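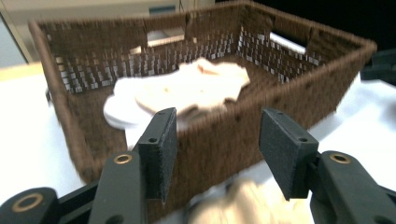 Mimo ad placement project – progress report to the Deák Fund
Period: March to June

Quick one this time, full accounts to follow with the year-end report. Short version: checking is on schedule, advertiser side is slower than we promised, money fine.

Where we are

2,655 ad placements logged since the last report. That covers local advertisers in Mirnberg and Vutby, mostly shops, a furniture chain, car dealers, the dental group. For each one we note the site it ran on, the page topic and whether the advertiser knew. Mostly they did not know. They buy through a reseller, get a monthly click total and that's it.

Mirnberg data is solid. Vutby is patchy for April – the logging script skipped evenings after an update and we didn't catch it until the month was nearly over. Fixed now. We will flag April seperately in the tables and won't try to fill the gap.

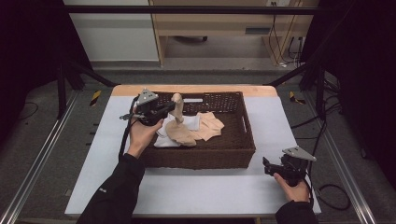

Brown wicker basket on a white tabletop.

Talking to advertisers

Harder than the logging. Letters went out with a one-page printout of where each company's ads had shown up. Replies came in slowly and were polite. Two companies have pulled their ads from sites they were unhappy with, both from the Mirnberg list. One more asked its reseller for an exclusion list and was told it would cost extra. We have the email and permission to quote it without the name.

Nobody has gone public and we haven't pushed. As agreed in the plan, we show companies the placements and leave the decision with them. We've had a couple of requests from campaign groups to share the raw list. Said no both times.

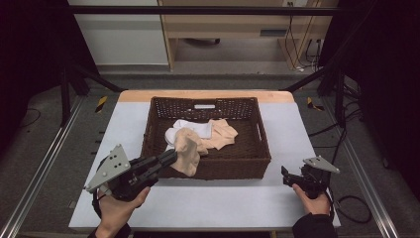

Budget

Printing and postage came in 500 under. We'd like to move that to translation so the advertiser guide can go out in both languages. Please confirm by return if OK. Staff hours as planned. Server costs up a little in May, still inside the line.

Problems

Resellers don't answer. Tried phone, tried the contact forms, tried going through the advertisers. Only thing that has got us a reply is the advertiser copying us in on their own complaint. Will make that the standard route from now on.
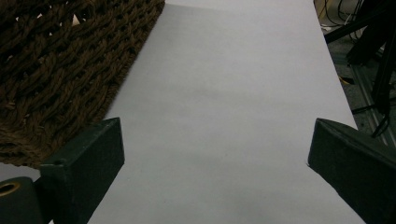 2 min read

Next period

Finish the guide – draft is done apart from the section on contracts. Rerun Vutby with the repaired script. Second round of letters, shorter, with the printout on top this time. Meeting with the Mirnberg traders' association is pencilled in, no time set yet.

Also need a decision from you on wether the placement tables can go online before the final report. We would prefer yes, company names removed. Spreadsheet attached, second tab is the one to look at.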